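Prüfliste Textilien und Bettenraum
Objekt: Gästehaus Bornemitz, Obergeschoss, Zimmer 9
Prüfdatum: 1. Februar 2019
Geprüft durch: Naheed Gondal
Gegenzeichnung: Noman Rizvi
Vorgangsnummer: 476

Bewertung: i. O. = in Ordnung, M = Mangel, n. g. = nicht geprüft

1. Zugang und Verkehrswege

1.1 Tür öffnet vollständig, Schließblech fest: i. O.
1.2 Bodenbelag ohne Stolperkanten: M
Kommentar: Übergangsschiene zum Flur an einer Schraube lose. Gleicher Befund wie im September, damals nur nachgezogen. Dübel ersetzen.
1.3 Fluchtwegplan vorhanden und aktuell: i. O.

2. Elektrische Ausstattung

2.1 Steckdosen ohne Beschädigung: i. O.
2.2 Leseleuchte, Abstand zu Textilien eingehalten: M
Kommentar: Der Schirm lässt sich bis an das Kopfkissen schwenken. Anschlag nachrüsten oder Leuchte versetzen. Bis dahin Leuchte außer Betrieb.
2.3 Prüfplakette Heizgerät: n. g.
Kommentar: Gerät befindet sich zur Reparatur bei Varnolham.

3. Bettgestell und Matratze

3.1 Verschraubung Kopf- und Fußteil: i. O.
3.2 Lattenrost vollständig, keine Brüche: i. O.
3.3 Matratzenbezug abnehmbar, Reißverschluss gängig: i. O.
Kommentar: Reißverschluss am Fußende schwergängig, noch zulässig. Bei nächster Wäsche kontrollieren.
3.4 Freiraum unter dem Bett, keine Lagerung: M
Kommentar: Ein Karton mit Ersatzbezügen. Umlagern in Raum 29.

4. Bettwäsche und Überwürfe

4.1 Nähte und Kanten geschlossen: i. O.
4.2 Überwurf endet oberhalb des Fußbodens: i. O.
4.3 Farbechtheit laut Etikett geklärt: M
Kommentar: Gepunkteter Überwurf mit rotem Rand nicht im Wäscheverzeichnis geführt. Bis zur Klärung getrennt waschen. Nachtrag unter Position 409.

5. Kleintextilien, Strümpfe und Strickware

5.1 Teile einzeln abgelegt, nicht ineinander gesteckt: i. O.
5.2 Bündchen ohne lose Fäden: siehe Kommentar

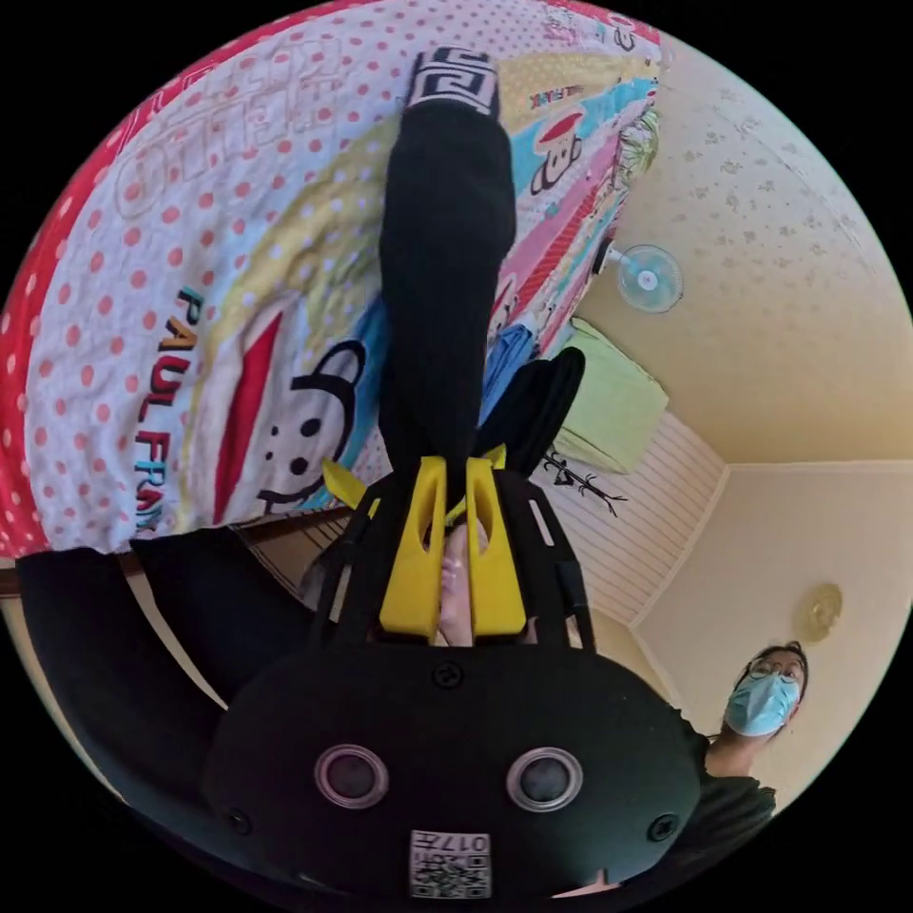

Kommentar zu 5.2: Bei schwarzer Strickware mit hellem, gemustertem Bund ist die Innenseite maßgeblich. Teil auf links drehen, Bund quer dehnen, Spannfäden auf Schlaufenbildung prüfen. Schlaufen ab Fingerbreite gelten als Mangel. Das Mäandermuster ist bei der Paarbildung als Merkmal zu verwenden, nicht die Länge.

5.3 Trennung hell/dunkel vor der Wäsche: M
Kommentar: Nur ein Sammelbehälter vorhanden. Zweiten Behälter über Brundley bestellen, Beschriftung beidseitig.
5.4 Waschmittel außerhalb der Reichweite von Kindern: i. O.

6. Fristen

1.2 und 2.2: vor der nächsten Belegung.
3.4: sofort, Rizvi.
4.3 und 5.3: bis zur nächsten Regelprüfung.
2.3: Nachprüfung nach Rückgabe des Geräts, Plakette im Prüfbuch Rana eintragen.

Offene Punkte werden in die Folgeliste übertragen. Vordruck Blatt 2 entfällt.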